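Search this site Enter keyword Go

Fernley Two-Arm Tabletop Station

The Fernley is a two-arm station for picking, moving and sorting light goods on a table. It was developed by Bratau for small stockrooms and clothing businesses. Visitors can see it on our open day, 18/08/2024, in the Mokoena showroom. Entry is free, but please reserve a place, as each group takes only 8 persons. 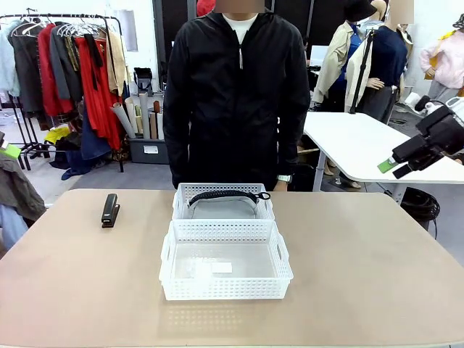 Nandi Naidoo
Product Demonstrator, Bratau

The demonstration lasts 53 minutes. We use ordinary things for it: plastic baskets, a fabric pouch with a zipper, a stapler. Visitors often ask me for harder objects, and I like to try them, so you are welcome to bring your own. It should be lighter than a full water bottle and not sharp.

Soft objects are the most interesting part in my opinion. A pouch changes its form when it is gripped, and the holes in a basket wall can confuse the grip planning. The presenter can point to the object which the visitors should watch, and then the task is explained before the arms begin.

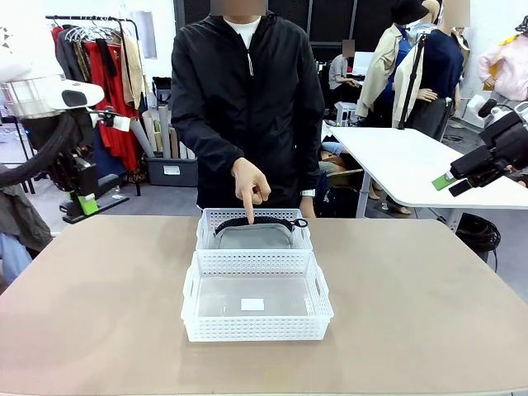 What is included

- Two arms with grippers and green finger pads
- Control software Astska, one license
- Cables and mounting parts for the table edge
- Printed manual, 94 pages, in English
- Training at your location, 4 hours

The table and the baskets are not included. Delivery of new orders begins in December. For prices, please write to my colleague Bheki Coetzee and tell him the size of your table and what kind of goods you handle.

Contact | Showroom visits | Copyright Bratau | Back to top
Last updated by the product team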